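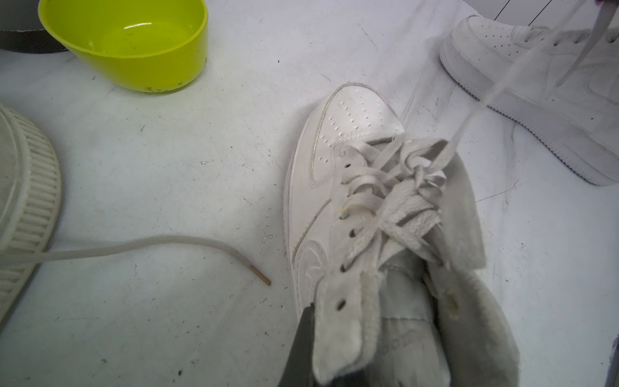 Shoelaces are a poor fit for the policy representation I used through the spring, and the last few weeks went into replacing it. The old policy predicted a short chunk of joint targets from the wrist and overhead images and ran the chunk open loop. That works for rigid objects. It does not work for a lace, whose shape after a pull depends on friction at every eyelet it passes through. The training shoes make this worse. On a worn sneaker the laces lie in loops and knots over the middle of the upper, fuzzy in places, white on white leather, and the wrist camera has very little contrast to work with. One finger against the side of the tongue gives the policy a fixed reference, and most of what follows depends on that.

The method

Lenuța Roman suggested splitting the task by contact role. At any moment one arm is the holder and the other is the mover. The holder's action is a pose relative to the shoe, updated slowly. The mover's action is a velocity in the holder's fingertip frame, updated at every control step. The roles are predicted by a small classification head and can swap, with a minimum dwell time so that they do not flicker between arms.

I call the network Ghiță, mostly because the directory needed a name. The image encoder is unchanged from the May version. The new parts are the role head and the relative velocity decoder, and together they add very little to inference time. The training loss is the old one plus a cross-entropy term on the role labels, weighted so that the two terms start out at the same order of magnitude. I tried annealing the weight and saw no benefit.

Data

The training set has 1,000 teleoperated episodes on the two-arm cell, 800 of them with laces and the rest with insoles or plain pick-and-place.

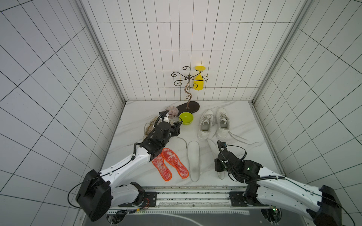 Role labels came from a heuristic on fingertip speed: the slower arm is the holder, provided its gripper is in contact. Lenuța checked a sample by hand and found the heuristic unreliable at handovers, where both arms are slow. We masked the role loss on those segments -- up to 5 seconds per episode -- and left the action loss on.

Clutter was left in on purpose. Bowls, a cup on its stand and other shoes stay in the cell during recording, and their placement changes between sessions. An earlier set recorded on a bare surface, called Lenatau in our notes, gave a policy that reached for any bright curved edge it had not seen before.

Results

I compared four variants: the May policy, roles only, relative velocity only, and both together. Roles only was slightly worse than the baseline, which I did not expect. My reading is that the role head commits early and the absolute joint targets cannot correct for it. Relative velocity alone helped with pulling but let the holding arm drift. The combined version was the best on every shoe in the set, and its remaining errors are concentrated in the first grasp of a loop.

That first grasp is still a perception problem. When the fingertip is next to the lace, the fingers block much of the wrist view, and the policy has to rely on a few frames of history. Longer history helped in training and hurt on the hardware. I suspect the usual copying of past actions but have not tested for it -- a dropout run on the history tokens is queued.
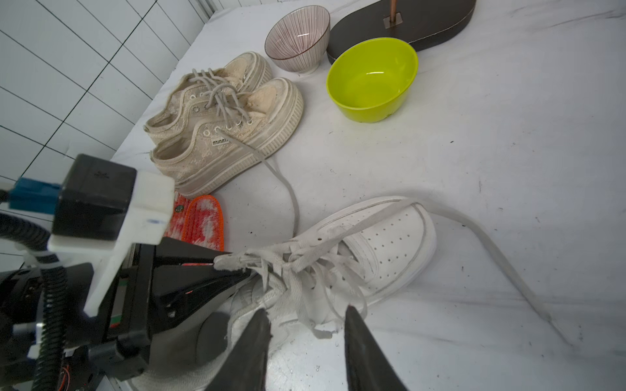 Next steps

Run the same comparison on the Wovemholm cell, where the camera mounts differ. Replace the speed heuristic with labels from gripper force. Ask Vometti for narrower fingertips, with the contact pad moved closer to the point. The config files need cleaning up before I post them.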